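Equipment Notebook, Washroom Cleaning Work
Entry for April, second budget round
Kept by: Nermina Janevski
Copied to: Damir Karagiannis

Purpose of entry. To record the state of the purchase plan for the hand-held gripper stations and the first robot arm pair, and to note which items must be settled before the request goes to Hurorgate for approval.

Current holdings. The group has the use of one full station, consisting of a left and a right gripper with their cables and marker plates. One station is enough for one operator. It does not allow a second person to work while the first is resting, and it leaves no cover when a gripper is out for repair. The plan approved last year assumed two stations by this point. The second was deferred when the money was moved to room hire and fittings.

Work at hand. The toilet tasks continue in the showroom. They are the hardest on the equipment of anything on the list, as the operator must bend, reach low and keep both jaws close to the porcelain for long periods. Wear on the black jaw pads should be treated as a running cost and entered on its own line. Last year it was placed under "sundries" and could not be traced afterward.
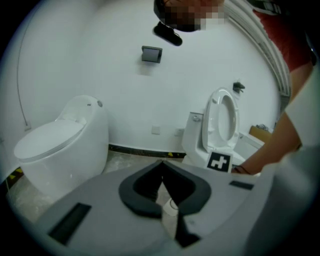 Quotations received. Two suppliers have replied. Mavo offers a complete station with a delivery time of 8 weeks. Lindgren offers the gripper bodies only, with a shorter wait, and expects the buyer to supply mounts and cables. On paper the Lindgren offer is cheaper. Damir Karagiannis has pointed out that the hours spent fitting mounts were never charged to the project the last time, and that the comparison is unfair until they are. I agree and have asked him to put a figure on the labor.

Spare parts. The proposed order is as follows.

Jaw pads, black: 40
Printed marker plates: 8
Signal cables, long: 8
Mounting screws, mixed: 300

The pads are priced in lots of ten. The screws are sold by the box of 300 and one box will outlast the project. The price of one pad set is $318 from Mavo, fitting tool included. I have queried this, as the tool is needed only once and we would be paying for it with every set.

Robot arms. No order should be placed this quarter. The arm pair proposed in the original plan was chosen for bench work at table height. A toilet bowl sits much lower, and the arms would have to reach down and forward over the rim while holding a brush. Damir is to draw up the reach needed from the floor and from the front of the bowl, and the arms are to be chosen from that drawing. If a lift column or a low cart is required, its cost belongs in the same request. A separate request for the cart would almost certainly be held over to the next year.

Protection against water. None of the quotations states whether the gripper housings are sealed. This must be obtained in writing. I have drafted the question to both suppliers and will attach their replies to the facing page. Should neither housing be sealed, washable covers are to be priced and added to the running costs.

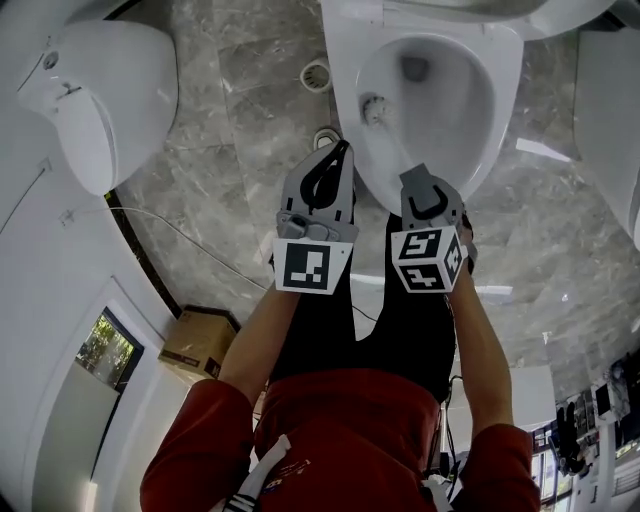
Which should be bought first, the second gripper station or the arms?

The second station. It can be put to use in the week it arrives, and the arms cannot be specified until the reach drawing is finished.

Storage and transport. The Plurkthorpe store has agreed to hold spares at no charge, provided that they are boxed and labeled. Grippers in use are to stay on site. A hard case for each station has been added to the plan after the last move between sites, when a marker plate was bent and had to be replaced.

Approval route. Hurorgate will accept a single request covering the station, the spares and the cases. The arms must go forward under capital equipment, with the reach drawing and three quotations attached. We hold none for the arms at present.

Note added 4:30 p.m. Mavo has replied regarding the fitting tool. It can be left out of repeat orders, and a revised price will be sent. The $318 figure above should be kept for the first set only. No word yet from Lindgren on sealing.

Open items
Labor figure for Lindgren mounts: Karagiannis
Reach drawing, floor to rim: Karagiannis
Written replies on sealing: Janevski
Revised pad price from Mavo: Janevski
Choice of case size, to be made once the station supplier is known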